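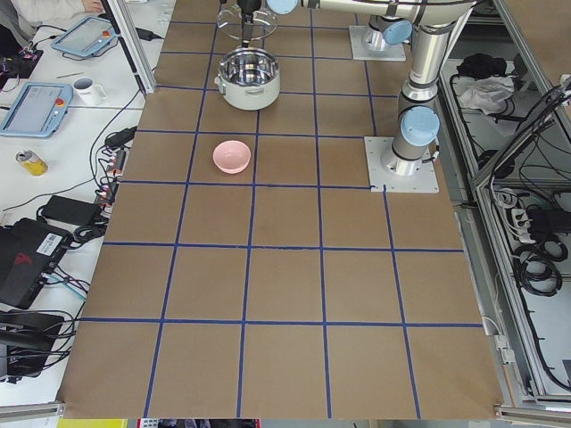 Ticket 959
Project: Cuautle kitchen chores
Opened by: Higinio Barrera
Status: open
Priority: normal

Summary: Lid placement on the pot is unreliable. Egg pickup is mostly fine.

Cunmont wants to know by December if the two-arm cell can do a full egg task without a person stepping in. That means lid off, egg from the bowl into the pot, lid back on. At the moment I can't tell them yes.

Log

9:40 Ran the full task 8 times with the current settings. The egg made it into the pot every time. The lid went on flat in 2 runs. In the others it came down tilted and caught on the rim, and I stopped the arm by hand.

10:25 Checked the calibration between the arms. Within limits. Not the cause.

11:10 Slowed the last part of the lid move and added a 300 ms pause before release. Less swing, same tilt. Leaving the pause in.

1:15 Swapped finger pads for the softer Gurkeck set. Grip on the knob is better. The lid still turns a little in the fingers if they close off center.

2:05 Glass may be part of it. The depth reading on the lid jumps from run to run, so the grasp point moves too. Next step is to find the knob from the color image and ignore depth on the glass.
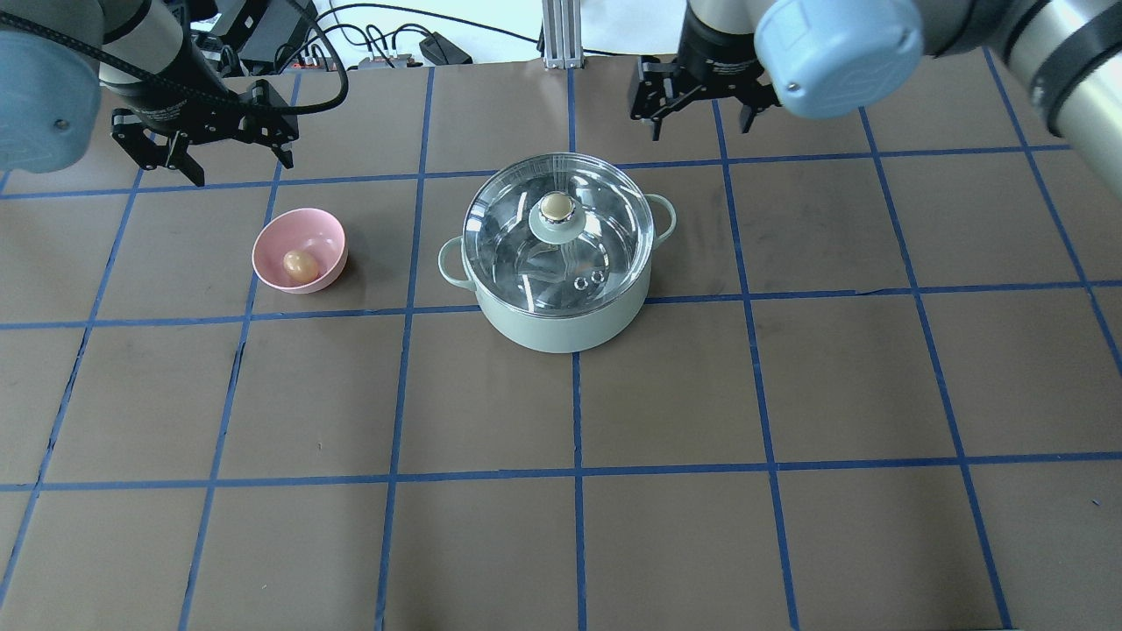
Eyerusalem Wubshet replied that the color fix is worth trying, but she would not tell Cunmont the chore is close to done even if it works. At Pirnell the same kind of change got the lids on and then failed as soon as they switched to a different pot. She asked for a second pot in the test before anyone reports a number.

Agreed. Will borrow one and rerun both. Keeping this open.

We use cookies to keep you signed in and to improve this site. Accept / Manage settings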